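Small claims, big folder

So I finally had my day in small claims court, and a bunch of you asked how it went, so get comfortable.

Quick recap for anyone new. Last April I paid Hofstetter Movers a deposit to haul my stuff across the state, and they canceled on me at 7 in the morning on the day of the move. They kept the deposit. I sent emails, I called, I sent one very stern letter on nice paper (my mother was proud). Nothing. So I filed.

Filing was the easy part! The clerk's office on Zurnska Street is open until noon on the first Saturday of the month, which I only found out from a flyer taped to the door. The form is two pages, the fee was 70 dollars, and the clerk, Annelies Wallner, caught that I had written the company's nickname instead of its legal name. If she hadn't, I'd have won a judgment against basically nobody. Look up the registered name before you go - the state business search is free.

Then came serving the papers, and wow, did I have opinions about that by the end. I tried certified mail first and it came back unclaimed. I paid a process server the second time and he had it done in a day. 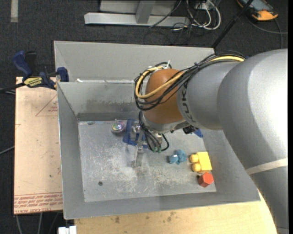 Do you need a lawyer for small claims? Most people go without one, and in my county the judge is used to walking regular folks through it, but I did pay for a half-hour chat beforehand and I'd do it again.

That chat was with Alois Trummer, who has a little office over the bakery in Dendness. He read my 49 pages of printed emails and told me to bring six of them. Six! I was kind of offended, then I went home and did it, and he was right. I put the contract on top, then the receipt, then the cancellation text, then the three emails where they admitted they had my money.

The hearing took maybe ten minutes. The guy from the moving company said the deposit was nonrefundable, the judge asked him to point to where the contract said so, and there was a lot of page flipping. I got the deposit back plus my filing fee, but not the 200 dollars I spent on a last-minute truck, which I'm still a little sore about.

The check hasn't come yet. If it's not here by the end of the month I have to go back and ask about collecting, and I'll write that one up too. My cat Omby has been sleeping on the folder in the meantime.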